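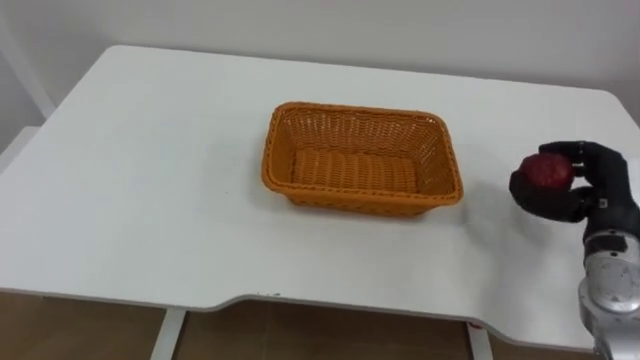
Slide 1. Orange basket, empty

Morning everyone. Rhonda Cormier, Flelby branch library. Thank Hằng for the intro. Got 20 min, go fast.

Topic = late fines. We dropped them in July. What happened, what went wrong.

Start w/ the old way. Ten cents a day, cap of five bucks. 161 cards blocked the day we quit. Most of them kids. Most owed under four dollars!! Pause here.

Tell the Tanner Morin story (he said ok). Owed for one dinosaur book, stayed away two years. Don't drag it out.

Money. Fines brought in 2240 last year. Sounds like a lot. Then take off postage, notices, desk time arguing. Clifford worked it out, we cleared 900. Say that number twice. 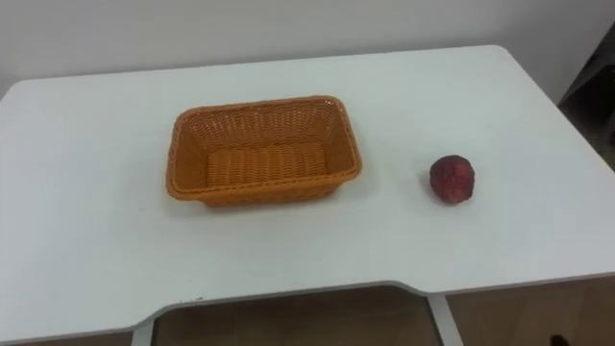
What we do now: reminder at one week, phone call at three, bill for the book at six. Bill goes away if book comes back. Even beat up. Even wet, within reason.

Returns: 125 long overdue items back by end of summer. Some from the 90s. One from Penner, mailed, no note.

Bad stuff, be straight about it
- holds are slower. new fiction esp. People do keep them longer
- DVDs. still a mess, no fix yet
- two regulars mad they paid for years. fair point, I just listen
- software still prints the old fine on reciepts, Rosaire is chasing the vendor

If Brirkoston people ask about the county vote: don't know, ask Rosaire at lunch.

Wrap up. Try it on childrens cards first if your board is nervous. Ours was. Handout has the letter we sent home, take it and change the name.

Questions. Leave 5 min. Water!!

Flelby Branch Library | Contact the desk | © 2012 | Back to top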